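4.2 Kit Setup and Recording Procedure

The second product in our comparison was the Tultow hand-held kit, sold by Skundora. The kit is a pair of grippers that a person holds and moves directly, so demonstrations can be recorded with no robot in the room. We bought it at list price and had no contact with the seller apart from one support request, described in Section 4.4. The firmware was the release dated 19/11/2023, and we did not update it during the tests.

Both grippers in the kit are built to the same design. Each carries a cube with printed markers, which the tracking software uses to estimate the position and angle of the hand. The operator also wears a head camera that looks down over the work area. Video from this camera is stored together with the gripper data and is used later to check that the two hands were tracked in the same coordinate system.

Setup followed the printed guide. Jerome Tiongson carried out the first calibration alone, and Lilibeth Saludo repeated it the next morning from a cold start. The guide leaves out one step: the tracking software has to be restarted after the second gripper is paired, or the left and right labels may be swapped. We lost one session to this before the cause was found.

We chose household tasks because most buyers of this type of kit, including our partners at Hollby, plan to train kitchen and service robots. The microwave task used a mug as the object to be handled. Figure 3 shows the layout from the operator's point of view.

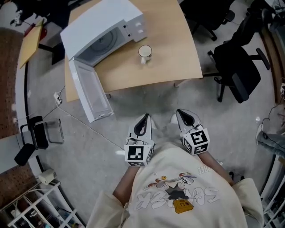 Figure 3. Microwave task, head camera view. The operator holds one gripper in each hand; the microwave door is open and the mug stands to its right.

Each operator was told to work at a normal pace and to keep the marker cubes turned toward the camera where possible. No other coaching was given. A recording was kept if both grippers were tracked from start to finish and thrown out if either one was lost for more than 2 seconds. Under this rule we kept 676 recordings for the microwave task, which were then passed to the training step without trimming.

We use cookies to improve your reading experience. By continuing to use this site you accept our cookie policy. Accept | Manage settings

Most lost tracking came when a forearm passed between the camera and a marker cube. This was more common with the Tultow kit than with the Warraich kit covered in Section 4.1, although the Tultow software recovered faster once the cube came back into view. Operators also reported that the cables pulled at the wrist on long reaches. We did not measure this effect. Grip force is not recorded by either product, so the comparison in Section 5 is limited to hand position, hand angle and jaw opening.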